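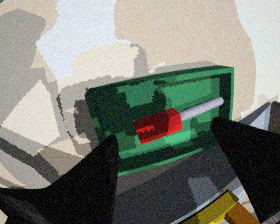
March, just after four

Spent most of the day driving the sim arm by hand on the screwdriver task (I'm calling it that, the asset list just says "red handle tool") and I think I've finally got the knack of the thing! Hayley sat with me for the first hour and kept telling me to slow down near the tray, which was fair, I'd been coming in far too fast and clipping the rim.

Kept 138 demos, threw away 2 where the link dropped out halfway through. That brings the Stumus set to 1,973. Luzius wants them all replayed at the lower control rate before anybody trains on them, so that's running tonight on the Nurden machine.

Notes for whoever drives next:

Come in with the fingers wide open and stay that way until you're right over the handle. I was closing early out of nerves and the policy will only learn my nerves.

Grab the red part, never the rod. I tried the rod a few times for fun and the whole thing swings round like a compass needle.

When the tool lies at a slant, turn the wrist first and then go down. Doing both at once looks lovely on replay but Valeriano says his old policies always made a mess of it.

The shadows on the tray floor are dreadful for judging height. I've asked Quentin if we can have a softer light, or at least a depth readout in the corner of the viewer.

Still to do: relabel demo 376 (wrong task name, my fault) and give Hannelore her headset back.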